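STESTHOLM – The household robot can now be trusted with a sponge's worth of responsibility, according to Bolix, which has spent the month of September teaching machines to do chores most teenagers have learned to avoid.

The company's target is a bathroom sink fit for guests, for 50 cleanings in a row, with no human stepping in. Its best run so far is 20. Toàn Lý, who leads the trials, calls that encouraging and declines to say what ended it.

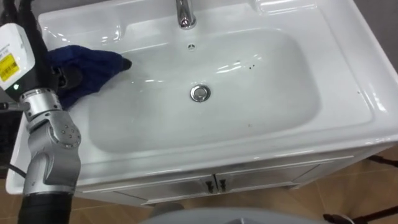
Cloth against basin during sink trials at Bolix.

Flat counters went quickly, Lý said. Curves are harder – a cloth that bunches up can miss a speck of dirt, and the arm has to press hard enough to clean without shoving at the plumbing. Laundry has been put off until spring. Bolix has logged 1,403 attempts at the sink alone, a figure few homeowners could match.

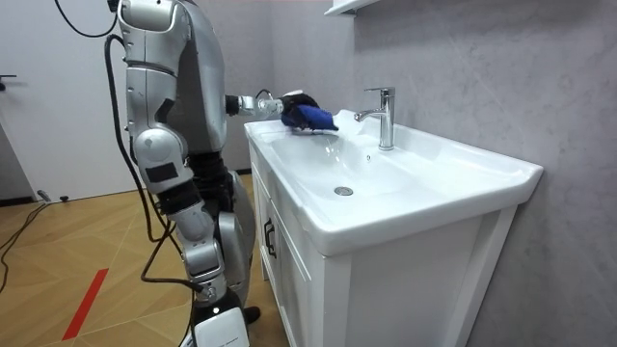
Zanele Radebe, reached by phone on Thursday, was not won over. She has cleaned hotel rooms for years and said a sink gets two minutes on her shift, mirror included, and that she would worry about her job the day a machine dealt with the hair in the drain.

Bolix said drains are on the list. No price has been set, and the toilet, Lý confirmed, is a separate project.

Contact the newsroom | © Stestholm local news | Back to top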